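Filed under: Home, Small Defeats | Leave a comment

The drawer finally stopped opening in the middle of November, or more precisely it opened two inches and then something inside stood up. I've owned this drawer through three apartments. It isn't the same drawer, physically, but the contents have traveled with me like a family curse, and every place I've lived has had one drawer that was doomed to receive them. In the Denside place it was under the bathroom sink. Here it's in the hall, in the dresser that was supposed to be for scarves.

I got in with a butter knife and a coat hanger. What had stood up was a tube of hand cream, still rigid with cold-weather optimism, bought at the Radwan pharmacy on a day when my knuckles were bleeding and I was prepared to pay anything. I had paid $2 for it. I know because the sticker was still on, and so was the foil seal under the cap. My knuckles must have gotten better in the parking lot.

I'd like to say I then had a system. What I had was an hour before dinner and a growing pile on the floor, and the cat was already lying on it.

The pile, once I'd shooed the cat, came down to tubes and boxes. There were a few loose things, but tubes and boxes were the ruling class. A tube can't stand up on its own unless it's one of the ones with a flat cap, and then it only stands until you shut the drawer. A box can stand up fine, but nobody in this house has ever stood one up. We put a box down flat, then put another box on it, and from then on the bottom box is lost to science. I found a box of tea in there. Tea! In the dresser! I have bought that same tea many times while standing eight feet from it.

So, bins. I know what you're thinking, and yes, I am the person who wrote a whole post last spring about how buying containers is just shopping with a guilty conscience. I stand by that post. I also went to Wilden and looked at containers.

Wilden had a set in the window, clear acrylic, with little lids, and a card in front showing somebody's cotton balls looking like they'd been to college. The set was $98. I stood there long enough that an employee asked if I was finding everything okay, which I was, that being the problem. For $98 I'd expect the bins to go through the drawer themselves and break the news to me gently. I went to the back of the store, past the wrapping paper, where they keep the plastic ones in colors no adult has ever chosen on purpose. Yellow and blue. They had ribs down the sides and a good fat rim, and the price was so low that I got two sizes and didn't even feel brave.

One thing in favor of ugly bins is that you can tell them apart from across the room. Everyone in the household can learn "that goes in the blue one." I have tried "that goes in the one on the left," and it lasted until somebody dusted.
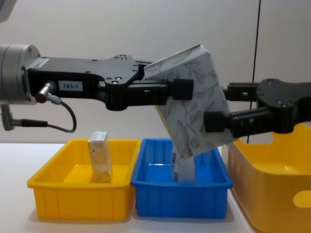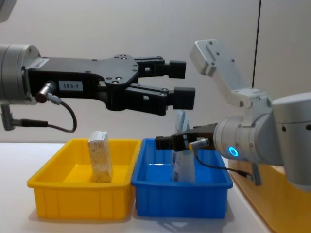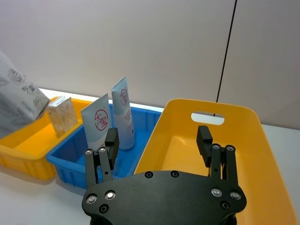
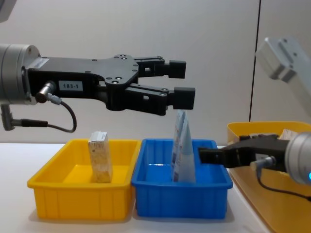
There's a blue bin in all four.

My first instinct was to sort by what a thing is for. Skin here, teeth there, medicine somewhere else, food back in the kitchen where God intended. It's a beautiful plan and it dies the moment you pick up lip balm. Is that skin? Is it medicine, if it's the kind that tingles? I had a philosophical crisis over a tube of something for insect bites and had to go stand at the sink and eat a cracker.

The next try was by how often we use it, and that one is a trap. You ask the household, and the household lies. According to the household we use everything all the time. We use the foot balm daily. We are forever reaching for the expired sunscreen. I was told that a stretchy thing for the wrist was "in rotation," and it still had the cardboard on.

What I settled on, and I'm not proud of how long this took, was shape. Anything that needs a wall to lean on goes in with other things that need a wall to lean on. Tall flat packages stand on their narrow edge, like records. Small boxes stand up in a back corner so you can read them. Tubes go in upright, crimped end up, leaning on each other like people waiting for a bus. If you've never stored your tubes this way, I recommend it. You see the whole front of the thing and you can grab it by the flat part. It's also how I learned that two of ours were the same toothpaste, started at different times, each squeezed from the middle by somebody who blames the other person.

Shape has no logic to it at all. There's toothpaste next to wood glue. I thought this would bother me, and it did for one evening, and then I needed the wood glue and walked straight to it. I haven't walked straight to anything in this apartment since we moved to Jolham.

A word about depth. I assumed deep was better, more bin for your money and so on. A deep bin is a drawer with the front removed. Short things go to the bottom and you're back to fishing with a coat hanger. The shallow one does far more work than its size suggests, and if I went again I'd get more of those and use the deep one only for whatever sticks out of the top of it. If a thing pokes up over the rim, you'll find it. If it doesn't, say goodbye properly.

I should also mention that you want to do this on a table. I started on the floor, out of habit and because the drawer was down there, and after half an hour my knees made a noise I'd previously only heard from the radiator. On a table you can line the bins up against the wall so they don't creep, and you can move something from one to another without getting up or making a speech about it. You will move things. I moved the same box back and forth so often that I began to feel it was moving me. It ended up in the blue bin. It's since been in the yellow one. I'm told it's in the kitchen now.

Things that didn't make the cut, for the record: cough drops fused into a single cough drop, a hotel sewing kit containing only white thread, instructions for a thermometer we don't have, and a coupon from Radwan good for 60 cents off a brand of hand cream I don't use. I've kept the coupon. It had a further 60 days on it and I'm weak.

The tea went back to the kitchen. It tasted like hand cream, faintly, and I drank it anyway out of respect for the distance it had come.

As for where the bins live now, this is where my critics (there's one, and we share a bathroom) feel I've lost the thread. They don't fit in the drawer. I measured the bins. I measured the drawer. I did not, at any point, introduce the two measurements to each other. The big one misses by the width of its rim, that good fat rim I was so taken with in the store. So they're on the shelf over the washer, in a row, and I've told everyone it was always going to be the shelf.

Meanwhile the drawer is empty. It opens all the way, with a swoosh. I opened and shut it a few times after dinner, just to hear it, and the cat came out to see what I was doing, and got in. I was going to put the scarves in there. They've been on the back of a chair since we moved, which was meant to be temporary, in the sense that the chair was meant to be for sitting. But yesterday morning I went past and there was already a battery in it. One battery, rolling around. I asked who put it there and was asked in return whether it was a good battery or a dead one, and neither of us knew, so it's staying until we find out.

If anybody has a bin that's nine inches wide at the rim, and I mean at the rim, I would like to hear from you. I don't care what color it is. Please don't send me the link to the acrylic ones - I've seen them, and I've gone back and looked at them since, and there was a sale on, and I'm fine.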